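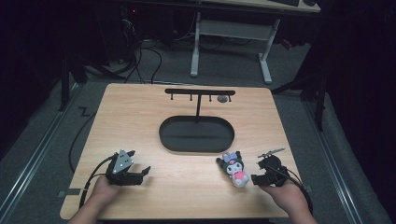
FENBRIDGE BUILDING SERVICES
Meeting Room Inspection Checklist, with Inspector Comments

Site: Drencombe House, Room 11
Inspection date: 4/22/22
Previous inspection: December

1. Exit door opens fully and closes on its own.
Pass. Closer adjusted after the December visit. No further action.

2. Exit sign lit, with battery backup working.
Pass. Backup held for the full test period.

3. Fire extinguisher in place, tag current.
Fail. Unit 362 is mounted correctly but the monthly tag has not been signed. Site office to inspect and sign.

4. Carpet flat and secured, no raised seams.
Pass with comment. The seam near the door is beginning to lift. Repair before the next inspection.

5. Tables stable, edges free of splinters.
Pass.

6. Cords kept out of walkways.
Pass with comment. Occupants are reminded that cords may not cross the route to the exit at any time.

7. Lighting adequate for the work being done.
Refer. Two ceiling fixtures need new tubes. Order placed with Farovix; replacements to be fitted by the site electrician.

8. Outlets and cover plates undamaged.
Fail. Cover plate beside the window is cracked. Outlet taken out of service until the plate is replaced.

9. Heater clear of stored items.
Pass. The Haruna wall unit (2000 watts) had the required clearance on all sides.

Overall result: Conditional pass. Items 3 and 8 must be corrected within 8 working days and reported to the Fenbridge office in writing.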